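The Matter of Station Nine
A short story

Monday, September 12, 2022

The Safety Office of Skolari Handling wishes to record the following in respect of the fruit-sorting trial at the Tesden site.

At the start of the afternoon session the left-hand gripper closed without instruction. It was holding a tomato at the time. The tomato was lost. The operator released the handle, as the procedure requires, and the gripper opened again of its own accord after four seconds. No injury was reported. The operator was offered a chair and accepted it.

The log for the session gave no cause. Under the heading "Fault" the system had entered the number 473, a code that does not appear in the manual. The manual ends at 400. An enquiry was sent to the supplier at Skalside, who replied that there was no such code, and asked where we had found it.
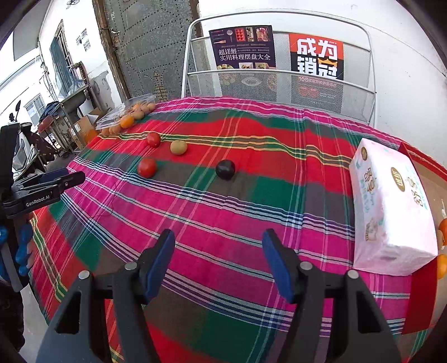

Pintér
Recording Officer, Safety Office

The trial was resumed with fresh fruit and under closer watch. The grippers were held by hand, blue pads open, over the plaid cloth that has been in use since February. Two tomatoes, a dark fruit and a fuzzy one were set apart from each other, so that any one of them could be taken without disturbing its neighbour. The operator was instructed to approach each in turn and to say aloud what was intended before doing it.

For the first hour the equipment behaved correctly. Then the operator announced the dark fruit, and the gripper closed upon nothing, a hand's breadth short of it. It held that nothing with great care. The force reading, which should have stood at zero, stood at 196 and remained there while the tool was carried to the tray, lowered and opened. The reading then fell to zero, as it would on the release of an object.

The operator was asked whether anything had been felt through the handle. The operator replied that there had been a weight, and that it had been a little heavier than a plum.

The Safety Office considered this answer at length. It was proposed that the word "weight" be struck from the record and "vibration" put in its place. The operator declined to sign the amended copy. Both versions have been kept, and are filed together as document 2739.

The following measures are now in force. Station Nine is closed until the supplier's engineer has attended. The grippers are to be stored open, with the power removed. The tray is to be left where it stands and is not to be used for other work.

It was also agreed that the tray should be weighed. This was done twice that evening, on separate scales, and the two results were the same. They have been sent to Skalside with a request for an early reply.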